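Nukis Demonstration Arm Set – Planning and Ordering Information

The Nukis set is sold to showrooms, visitor centers and training rooms that want a working arm and hand on a table where people can stand close to it. It is supplied as one order line or as separate parts. Prices are on the current Hineck price sheet, which the sales desk will send on request.

What is in the set

One arm with hand or two-finger gripper (state which when ordering)
Wrist camera and bracket
Control software, one seat
Table clamp kit
Two wooden compartment trays for small parts
Five days of remote setup help

The laptop, the table and the network equipment are not included. Most buyers already have a laptop that will do. Check the minimum specification before you order, as the graphics requirement went up in May.

Choosing between hand and gripper

The jointed hand costs more and takes longer to learn. It suits a site where visitors expect to see fingers move. The soft-jaw gripper handles cards, leaflets and thin boxes well and is the cheaper part to replace. Sites that plan to hand out printed cards should budget for the gripper and one spare pair of jaws. Both fit the same wrist plate, and a changeover takes roughly 85 minutes including the calibration run.

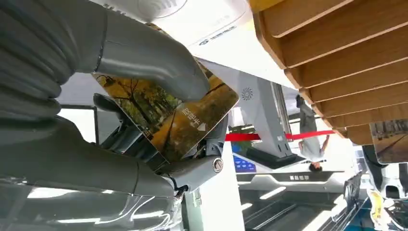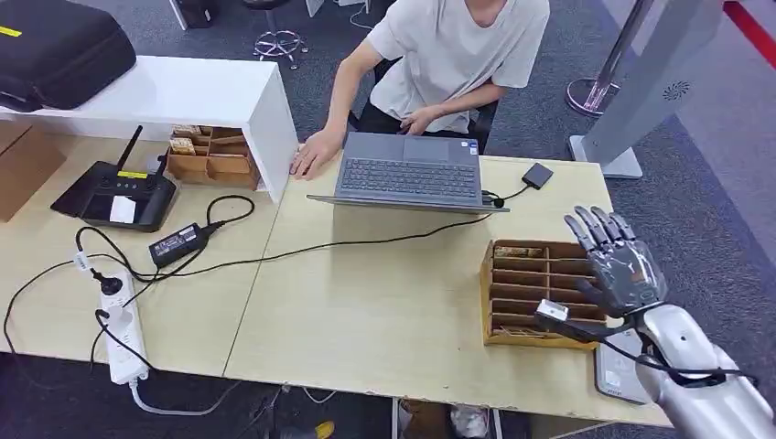

Table space is the item most often left out of a budget. The arm itself needs little room, but the things that go with it add up, and we ask buyers to draw the full layout before they choose a table. A laptop with someone sitting behind it, a tray within reach of the hand, a power strip and a power brick with its cables will fill a long table quickly, more so if a shelf unit stands on it too. Leave a clear strip along the front edge for cable runs – cords that hang over the edge should be tied down before the public is let in. If the table is made of two panels, do not put the clamp over the seam.

Power and network

Plan for six outlets on one circuit. We recommend a wired connection between the arm and the laptop, with wireless kept for the operator's tablet. In a busy hall the wireless link can drop, and the arm will stop and wait until it is back.

Barriers and floor area

Posts with a retractable belt are enough for most indoor sites. They are not part of the set. The Fontana barrier pack can be added to the same order and ships separately.

Running costs

Jaws and fingertip pads are wear parts. A site open six days a week should allow for one set of pads per quarter. The service contract is optional in the first year and required after that if you want software updates. Part 247 (wrist cable) is worth keeping on the shelf, as it is the part we are asked for most.

Delivery

Sets ship from the Grudanau warehouse. Orders confirmed by noon on Friday go into the following week's build list. Lead time depends on the arm version and is given on the quote. Returns are accepted on unopened parts only.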